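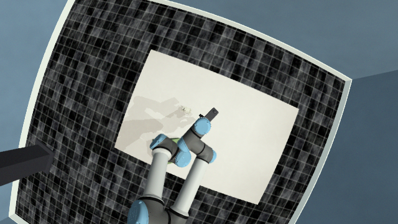
4.2 Reporting rules for simulated pick trials

Most published pick results from simulation leave out the conditions that decide whether a second group can repeat them. Our draft practice, which we call the Haltisov rules, asks for a short written record before any trial is run. The record covers the arm model, the work surface, the target object, the lighting setup and the starting pose. Lighting is the item most often missing. In Figure 3 the left half of the cream surface carries overlapping shadows with faceted outlines, while the right half is evenly lit, and the small target lies just above the right portion of the shadows. It is also close in color to the surface under it. A detector tuned on an evenly lit surface with a dark target may give quite different results on a layout like this one, and a reader who is told only "tabletop, single object" has no way to know that.

Figure 3. Simulated tabletop layout with a jointed arm and a small pale target. The gripper is clear of the target.

Print this page | E-mail this article
October | By the Medska Simulation Practice Group

Rule 1 requires that the object and the surface be described together. A pale object on a pale surface is a different test from the same object on dark tile, and the two must not be pooled in one success rate. Where the color difference is small, the authors should report the values used for both materials in the simulator and state whether they were held fixed between trials.

Rule 2 covers clearance. Every trial starts with the gripper out of contact with the target, and the gap is logged from the simulator state. Reading the gap off a rendered view is not allowed, as the viewing angle can make it look larger or smaller than it is. If the gripper touches the target before the start signal, the trial is void and is listed as void. It may not be dropped from the table.

Rule 3 covers repeats. Each layout is run 40 times with the object pose drawn from a stated range, using 5 random seeds. The seeds are published. When a group changes the layout partway through, including a change to the lights or to fixed structures near the work area, the count starts again from zero.

Rule 4 covers timeouts. A trial that has not ended within 30 seconds of simulated time is scored as a failure. Some earlier work at Medska used wall-clock time, which made results depend on the computer. We rescored those runs before including them in Table 2.

The rules were tried first on the Skallomby task set and then on the Głowacki bench layouts. The main complaint from both was the time needed to fill in the lighting record, and the form has been shortened to one page. The requirement to list void trials was kept without change. Rule 2 was reworded once, after two teams measured the gap from different points on the gripper. It is now taken from the nearest point on the gripper body to the nearest point on the object mesh.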